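Letari Notes > Visits > Flooring and Fittings

News | Visits | Materials | Archive

Pomura open day, Galbraith, 31 Jan 2026

The Galbraith site is a former print works with a concrete slab and very little daylight on the ground floor. Pomura uses the front half as a showroom and the back half for cutting and storage. Doors opened at nine and the tour left from the loading side, which meant that we saw the stock racks first and the finished bays last.

Nathalie Robichaud led the technical group. She began with slab preparation. The floor was ground, vacuumed and primed in June, then left bare for a week before any carpet was laid. Moisture readings were taken at the door, the center and the rear wall. Only the reading at the door needed a second pass. The sheet with the values was on the table, but there were no copies to take.

The cutting area has one long bench and a straightedge fixed along its rear side. Offcuts longer than 50 cm are kept for repairs and racked by color. Anything shorter goes in the skip. I asked about dye lots. They are marked on the rack label and not on the piece itself, so an offcut put back in the wrong slot can't be traced. Robichaud agreed that this was a weak point.

Most of my notes concern the wear bay. It is carpeted in a dark charcoal low pile with a few thin tan stripes. Stripes of this kind are a mixed blessing for an installer. They hide lint well, and they show at once if two pieces are out of line. The joint at the doorway was good. The one behind the column was off by a stripe's width, and Kimutai Rweyemamu from the installation crew said it would be lifted and redone.

Rweyemamu also went through cleaning. The bay is vacuumed daily and extracted every 300 hours of opening. He doesn't use a beater bar on this pile. Dark carpet under a ribbed black surface is the hardest part to keep presentable. Grit collects in the grooves, then drops onto the pile when anything above is moved. His method is to brush along the grooves first and vacuum the carpet afterward.

Small hardware is the other recurring problem. Bright fasteners are easy to find on charcoal and black ones aren't, so Pomura now orders silver-finish bolts and clips wherever the fixing can be seen. Bestton supplies them in boxes of 564, an odd quantity that comes from filling by weight. Molded black panels are set down face up on the carpet during changes, never leaned against the wall, where the corners scuff.

Acoustic figures were promised for the afternoon. I had to leave at two, and Hanne Nørgaard has agreed to pass on her notes. I did ask how long a change of display takes in the carpeted bay. The answer was 55 minutes, including the final vacuuming. 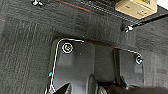 The next technical tour covers stair nosings and entrance matting, with places booked through the front desk.

Contact | © Letari Notes | Back to top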